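Comment la laine devient un tricot

La laine, c'est le poil du mouton. On dit aussi sa toison. Elle pousse toute l'année, comme tes cheveux, et il faut la couper régulièrement. Entre le dos du mouton et le pull que tu enfiles le matin, il y a beaucoup d'étapes. Les voici dans l'ordre.

La tonte

Dans la plupart des élevages, on tond les moutons une fois par an, au printemps ou au début de l'été. Le tondeur tient l'animal assis entre ses jambes et passe une tondeuse électrique au ras de la peau. Cela prend quelques minutes. Si le travail est bien fait, la toison s'enlève d'un seul morceau, un peu comme un manteau.

À la ferme de Seltcombe, le troupeau compte 476 brebis. La tonte y dure 4 jours, et tout le monde se lève tôt.

Le tri et le lavage

Toute la laine d'un mouton n'a pas la même qualité. Celle des épaules et des flancs est la plus fine. Celle des pattes et du ventre est souvent courte et pleine de paille. On la met de côté pour d'autres usages, par exemple pour isoler les murs des maisons.

Ensuite, on lave. La laine brute contient de la terre, de la sueur séchée et une graisse jaune qu'on appelle le suint. C'est grâce à cette graisse que la pluie glisse sur le dos du mouton. On en tire la lanoline, qui sert à fabriquer des crèmes pour les mains.

Le lavage se fait dans de l'eau chaude, sans trop remuer. Une laine qu'on frotte dans l'eau chaude s'emmêle et devient du feutre.

Le cardage

Une fois sèche, la laine ressemble à un nuage plein de nœuds. Il faut la démêler. Autrefois, on utilisait deux planchettes garnies de petites pointes, qu'on passait l'une contre l'autre. On les appelle des cardes. Le mot vient du chardon, une plante dont les têtes piquantes servaient à peigner les tissus.

Aujourd'hui, dans une filature comme celle de Trondcombe, ce sont de gros rouleaux hérissés de pointes qui font ce travail. À la sortie, les fibres forment un voile très léger — on peut le déchirer en soufflant un peu fort.

Le filage

Pour faire un fil, on étire les fibres et on les tord ensemble. Essaie avec un morceau de coton : si tu tires dessus, il se casse tout de suite. Si tu le tords en tirant doucement, il tient.

Un seul brin est fragile. On en tord donc souvent deux ou trois ensemble, et le fil devient solide. Une pelote se mesure en poids et en longueur, et les deux nombres sont écrits sur son étiquette.

La couleur

La laine peut être blanche, crème, brune, grise ou presque noire, selon le mouton. On peut la garder telle quelle ou la teindre. Les anciennes teintures venaient surtout des plantes : la garance pour le rouge, la gaude pour le jaune, le pastel pour le bleu.

Un fil chiné mélange plusieurs teintes. Pour l'obtenir, on peut teindre une partie des fibres, puis les carder avec les autres. De près, on distingue les différents tons. De loin, l'œil voit une seule couleur, un peu adoucie.

Les mailles

Tricoter, c'est faire des boucles avec un fil et passer chaque boucle dans une autre. Chaque boucle s'appelle une maille. Un tissu comme celui d'un drap est fait autrement : ses fils se croisent bien droit, dessus, dessous. C'est pour cela qu'un tricot s'étire beaucoup plus qu'un drap.

Il existe deux mailles de base, l'endroit et l'envers. En les alternant, on obtient des côtes, ces petites lignes en relief qu'on trouve souvent au bas des manches. Les côtes sont élastiques et serrent un peu. Sur un tricot gris chiné, la surface un peu duveteuse cache en partie les mailles, alors que le bord en côtes montre ses lignes.

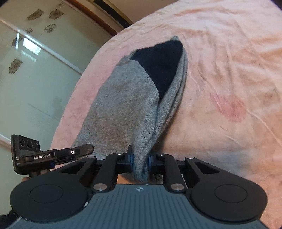
Pourquoi la laine tient chaud

La laine ne fabrique pas de chaleur. C'est ton corps qui chauffe. Les fibres de laine sont ondulées et gardent de l'air entre elles, et l'air immobile laisse mal passer la chaleur. Un tricot épais contient beaucoup d'air.

Quelques mots à retenir

Toison : toute la laine d'un mouton.
Suint : la graisse qui protège la laine.
Carder : démêler les fibres.
Maille : une boucle de fil dans un tricot.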